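The Personality Test Will See You Now

Somewhere in the past decade, hiring managers stopped trusting their own ears. Trutora, a staffing firm with 234 clients, now has applicants for warehouse and office jobs answer 158 questions before a person reads their résumé. Do you prefer parties or books? Would you describe yourself as a river or a road?

The firm says the test cuts turnover. I asked how much, and compared with what. I got a brochure.

Grosow, which sells a rival version, was more forthcoming. Its showcase study covered 131 new hires at a single employer, Cliltar, over five months. Fewer of them quit than in the previous group. Cliltar had also raised its starting pay that spring — a detail I found in a footnote.

Maybe the tests do measure something. Patience, for one. Anyone who gets to the last page without closing the browser must want the job pretty badly, and a manager could learn as much by asking.

What bothers me more is the silence afterward. Applicants who fail are never told which answers sank them, so they guess, and next time they lie.
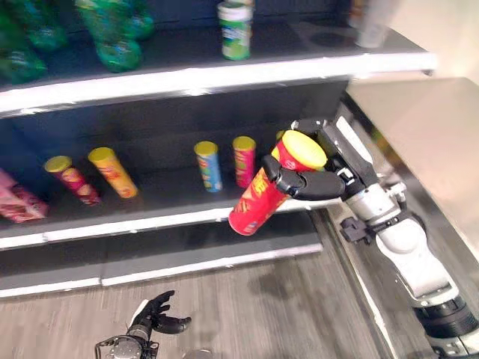

Ñahui wrote in to say that the river question came up in two different applications, that "river" got an interview and "road" got a form letter, and that neither company would explain why.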